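## 5. Packing the grape bunches

Read this section before you open the grape stock. It covers the artificial bunches only. Apples, pears and other single fruits are in section 7.

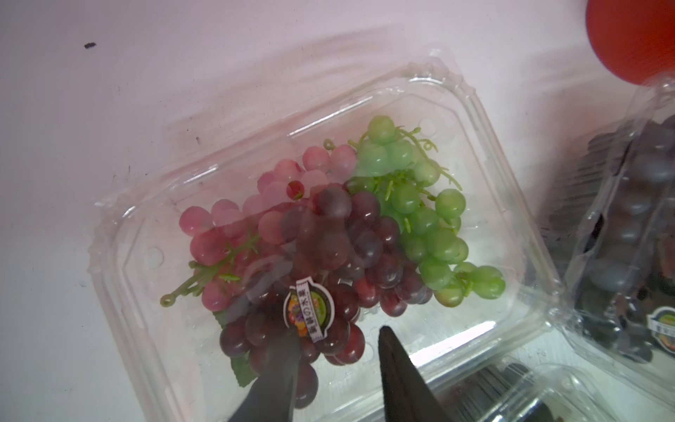
*Fig. 5. Pink, dark red-purple and light green bunches in one clear container.*

### What you need

- Clear clamshell containers with vent holes
- Artificial grape bunches, sorted by color
- A soft, dry brush
- A lint-free cloth
- Tinico shelf tags, grape series

### 5.1 Preparing the container

1. Take one container from the sleeve. Pull from the rim. The lids crack if you pull on them.
2. Open it on a clean, flat surface.
3. Hold it up to the light and check the base for cracks. Put cracked containers in the return box.
4. Wipe the inside with the dry cloth. Do not use window spray, which leaves a haze on the plastic.

### 5.2 Preparing the bunches

1. Brush each bunch from the stem down. Dust collects where the berries meet.
2. Push any loose berry back onto its peg. If it will not stay, set the whole bunch aside for repair (see 9.2).
3. Straighten the leaves with your fingers.
4. Leave the curly tendrils as they are. They lose their shape if they are pulled.

**Caution:** Loose berries are a choking hazard. Pick up any that fall and keep them away from small children.

### 5.3 Filling a mixed container

1. Lay the pink bunch on the left, with its stem toward the side wall.
2. Lay the light green bunch on the right, tendrils up.
3. Set the dark red-purple bunch in the middle. It may overlap the pink one.
4. Tuck in any leaf that sticks out past the rim.
5. Close the lid without pressing. If it does not meet the rim, turn the middle bunch slightly and try again.

**Note:** Some bunches come with a small oval fruit sticker printed 新鲜の水果. Leave it on. The wording is part of the decoration (the first two characters and the last two are Chinese for "fresh" and "fruit", with a Japanese particle between them) and it is not a stock label.

### 5.4 Dark grapes

Pack the blue-black bunches in their own container. They hide the red-purple ones when the two are put together.

### 5.5 Tagging and storing

1. Clip the shelf tag to the rim. Do not cover the vent holes.
2. Write the set number on the tag. Mixed grapes are set 347.
3. Stack no more than 5 containers high.
4. Keep the stack out of direct sun. The pink berries fade first, usually after about 2 seasons in a window.

Fairclough display crates hold one layer only. For Trutico crates, remove the divider before loading.

Report short or damaged sets to Dorota Krajewska, with the number from the sleeve. Replacement bunches are ordered in June with the rest of the fruit stock.

*Section revised 18/12/2025, A. Tsolakis*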